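Ticket: Hodo controller stops the wash cycle early, fuel comes out cloudy
Product: Hesance biodiesel processor
Site: Presach, Hattar depot
Status: Open

What's happening

Hi all, me again! We make biodiesel from used fryer oil and the Hesance has been great since we put it in back in April, but now the wash cycle quits partway through. The Hodo screen says "cycle complete" and goes back to the start menu like all is well. Then I open the drain and the fuel is cloudy, with soapy water still sitting under it. We have 1,470 liters of oil waiting in the yard and I'd love to get moving on it.

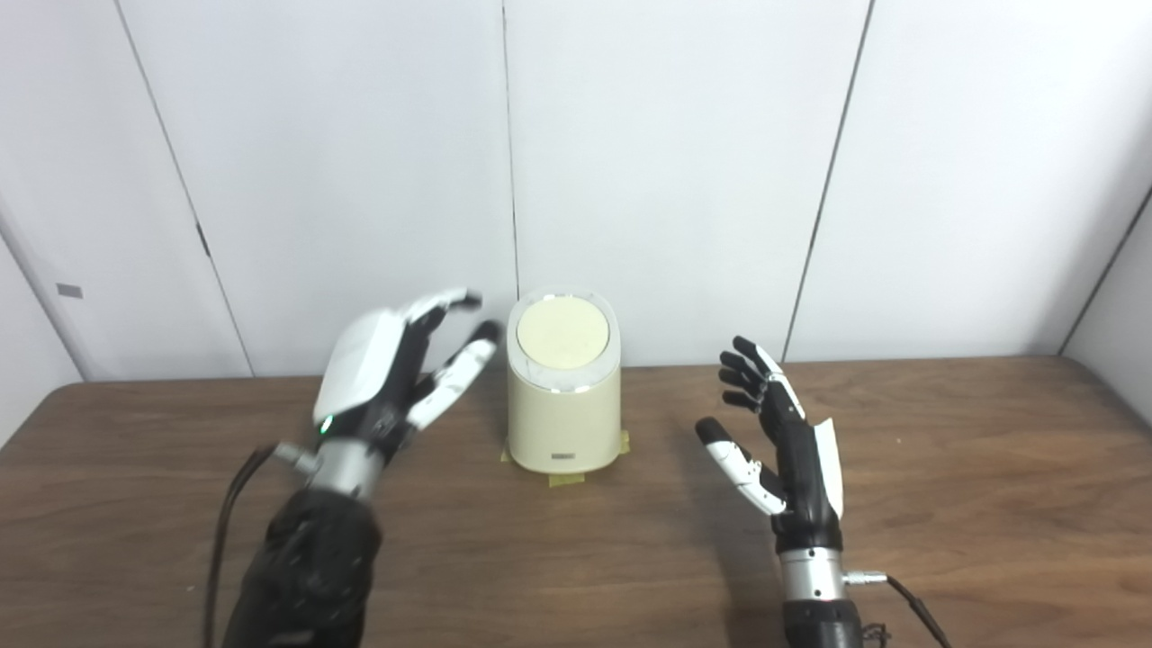
The oil itself was my first suspect, so I went back over what came in from the cafes. We take it in whatever people hand us, and I'd much sooner they all used one thing (a plain upright container like the cream-colored one on the table would suit a small kitchen fine). Anyway, I ran a water test on oil from the new stops and from the old ones and they both passed. Same cloudy result with either, so I've stopped blaming the cafes.

What I've tried so far

Power off at the wall, wait, power on. No change.
Cleaned the spray nozzles. They had some gunk in them, and the mist looks better now, but the cycle still ends early.
Ran a batch of 372 liters in place of a full one. It stopped at 12 minutes, same as the big batch did.

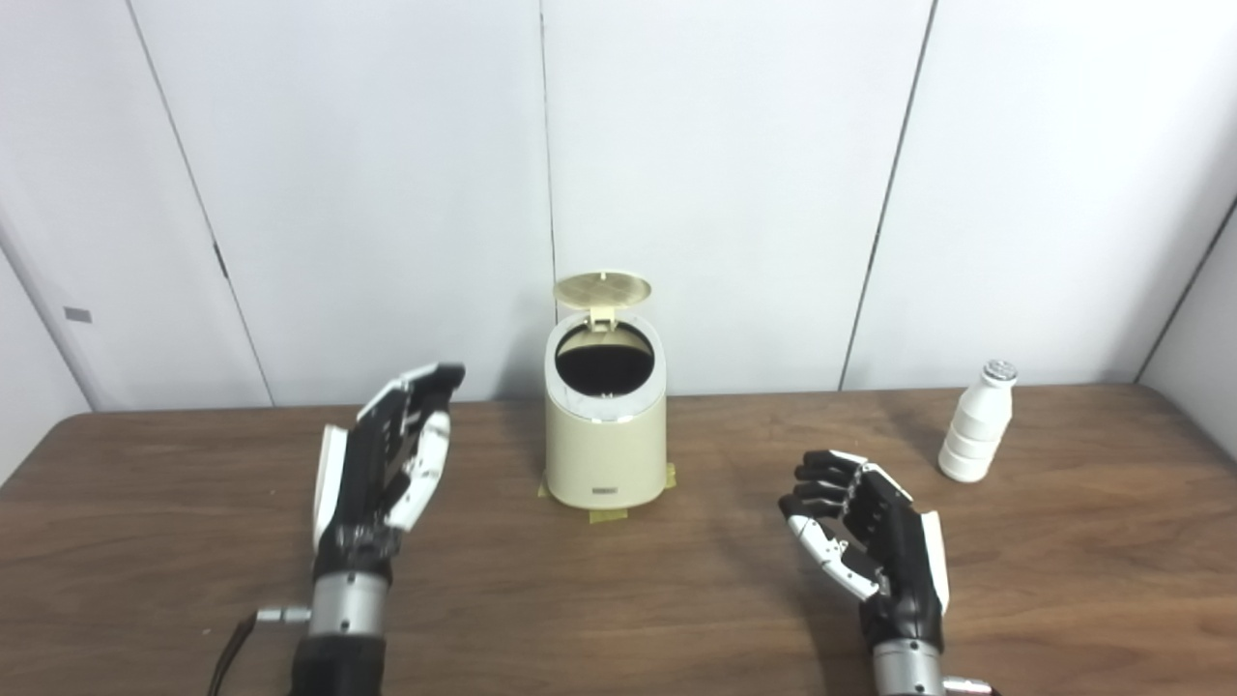 Update posted by Rawan Haddad
31 Jul 2026
Hesance Help Desk, Washing and Drying

Thanks to Wissam Ghanem for the quick reply! He asked if the wash timer was set by time or by water flow. I thought time – I was wrong, it's on flow. He thinks the flow meter may be reading high, so the Hodo believes it has used all its water and shuts the valve.

So I put a bucket under the wash line and ran it by hand. The screen showed two times what I had in the bucket. I did it again to be sure and got the same thing. I'm pretty happy about that, to be fair, as it's the first clue I've had all week.

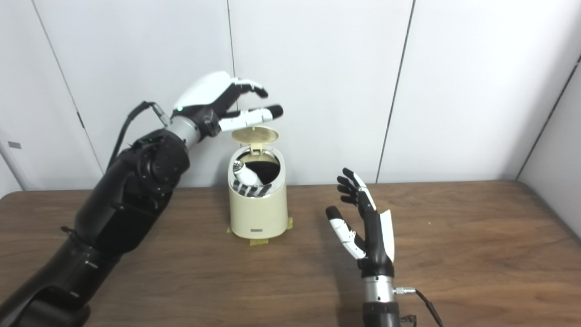 Next steps

Wissam is sending a new flow meter. Until it gets here I've switched the wash to timed mode and I'm doing one small batch to see if it clears up. I'll post the settings once it has had a night to settle. Wissam, do I need to reset the meter count in the Hodo before I swap the part, or after? The manual only covers the older model. Please leave the ticket open for now.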